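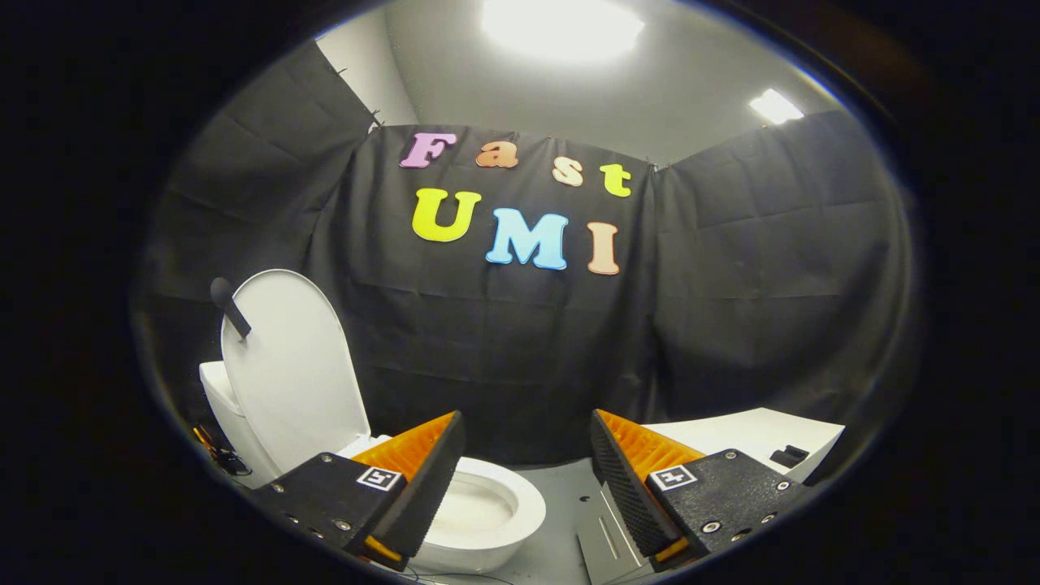 4. Fitting the radiator grille

Read this section through before opening the crate. It covers the Prernus cast iron floor and wall grilles in the 604 and 900 widths. For bay window sets, use the separate Etgate sheet.

Caution: The 900 grille takes two people to lift. Carry it on edge. Cast iron carried flat by its ends can crack across the pattern.

4.1 Checking the opening

1. Measure the width of the opening at the top, middle and bottom. Work from the smallest figure.
2. Allow 3 mm of clearance on each side. If the opening is tighter than that, trim the surround. Do not grind the casting.
3. Check that the wall is flat with a straightedge. Gaps of up to 2 mm can be taken up with the felt strip supplied.
4. For the tall pattern, you will need 1,015 mm of clear height from the finished floor.

Note: Carpet and underlay count as finished floor. If they are not down yet, set the brackets on packers of the same thickness.

4.2 Fixing the brackets

1. Mark the bracket centers 200 mm in from each end of the opening.
2. Check for pipes and cables before drilling.
3. Drill and plug the wall. The plugs in the bag suit brick and dense block only. Buy your own fixings for stud walls.
4. Screw the brackets on finger tight, level them, then tighten the lower screw first.
5. Stick the felt strip along the back face of each bracket.

4.3 Hanging the grille

1. Turn the heating off and let the radiator cool.
2. Lift the grille above the brackets and lower it until both lugs drop into the slots.
3. Pull gently at the top. If it rocks, take it down and add a shim behind the lower lug on the loose side.
4. Fit the locking screw at each end. Stop when the head touches the iron.

Caution: Do not leave the grille hanging on one bracket while you adjust the other.

4.4 Finish

Grilles leave the foundry in gray primer unless ordered blackened. Primed grilles should be painted within four weeks. Use a heat-resistant paint in thin coats and keep it out of the slots. Blackened grilles need only a soft cloth and a little Iltton wax, applied cold.

Small marks from the mold are normal on the back. If you find a crack or a missing piece of pattern on the front, do not fit the grille. Write the casting number from the back of the top rail on the return slip and send it to Lụa Tôn at the D'Souza workshop.

Section 4 revised 26 March 2018. Bracket positions in earlier copies do not apply to the 604 width.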